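January 2, 2024

Well, we went to the open day at Hotby after all, and I'm so glad Margit talked me into it! Wael showed us the hand-held gripper, two black fingers you work yourself, and let me watch while the little brown hat with the bow and the pom-pom was held up by the small gray cabinet.

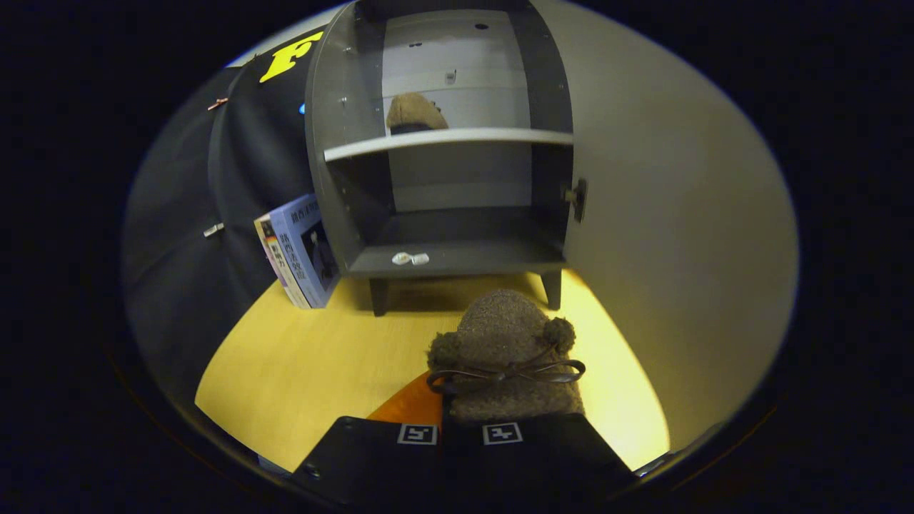

After the coffee

Sixten told us they want 300 rounds of this by August, bless him. I had two buns and a long talk with Valter, and came home with sore feet.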